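Chapter 3
Learning to Tidy from Demonstration

Most of the methods in this book are judged on tables. A table is flat, it can be reached from all sides, and an object that falls over on it usually stays there. Household storage is harder. Shelves hide what stands at the back, baskets hide what lies at the bottom, and soft objects change shape when they are pushed against one another.

This chapter follows one study of the problem from start to finish. The Grollalby study recorded people guiding a pair of robot arms through tidying tasks at wire shelving, and used the recordings to train a single control policy. The full set holds 2540 demonstrations, divided among 22 tasks. The version used here is the one released on 08/04/2018; a later release, made in October, changed the task labels and should not be mixed with it.
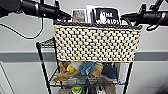
3.1 Why two arms

A person putting a book into a basket often steadies the basket with the other hand. Early trials in the study used one arm, and the basket tended to slide on the wire before the book was in. With two arms the policy can learn to hold and place at once, but it must also learn when the second arm should keep out of the way. A woven basket on an open shelf, with books or cards standing in it, is a fair test of both skills.

The camera looks down from head height, between the arms. This gives a good view of the top shelf and a poorer one of the shelves below.

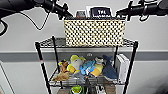
Two methods are compared in the sections that follow. The first, Avance, predicts the next arm position from the current camera view alone. The second, Galli, predicts a short run of positions and replans before the run is finished. Both were trained on the same demonstrations, so any difference between them comes from the method and its settings.

3.2 Rigid and soft objects

Books keep their shape, and a grasp that works once will normally work again. Plush toys do not behave so well. A toy shark may stand with its fin up in one recording and be squashed under its neighbours in the next, and a toy that hangs over the front of a shelf can catch on the wire.
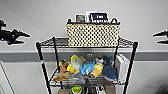
For this reason the study scored books and toys separately. A trial counted as a success only if the object came to rest in the right place and both grippers had let go of it. Near misses were logged but not scored – a choice that we return to in Section 3.5, where the Nodby scoring scheme is introduced.

Readers who have not met behaviour cloning before should work through Chapter 2 first. The notation for arm positions and camera views is carried over from there without change.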